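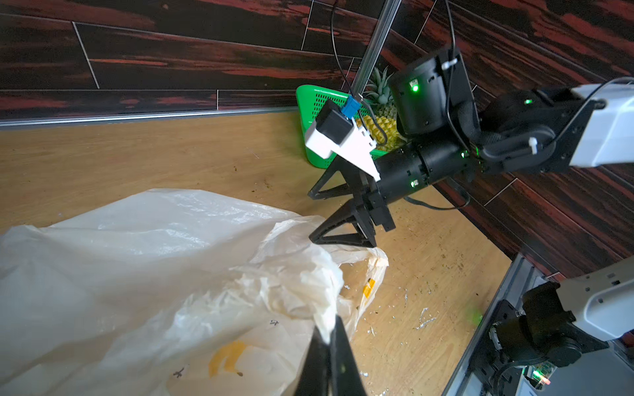

What limits how a whole pineapple can be packed? The crown sets the limit, as it adds height and bends under load long before the fruit itself bruises.

Moen and Eklund compared plastic shopping bags with perforated baskets over 399 packings. In a basket the fruit can stand upright; in a bag it tends to lie on its side with the crown exposed, as in the trials at Stultard.

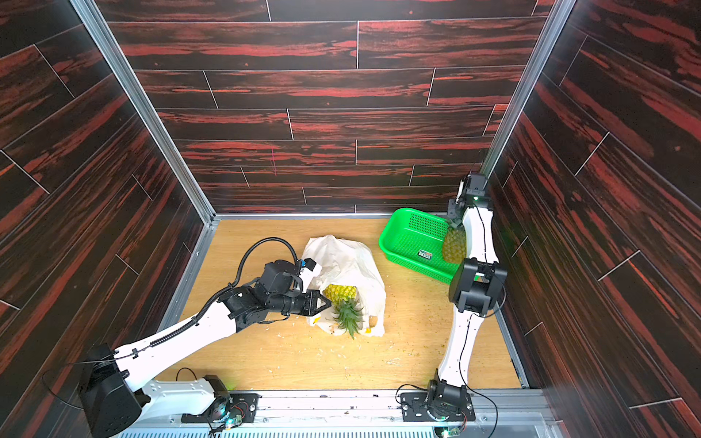
3.2 Floor and edging

Packing was done at floor level. Crumbs and leaf tips collect along the trim – mostly in the corners – and were brushed out after every 20 packings.
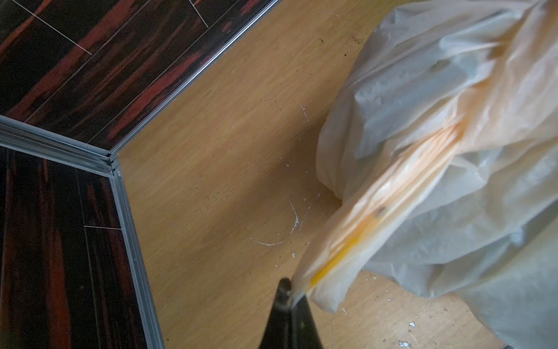
Figure 3. Corner of the packing floor, with metal trim and dark wood-patterned panels.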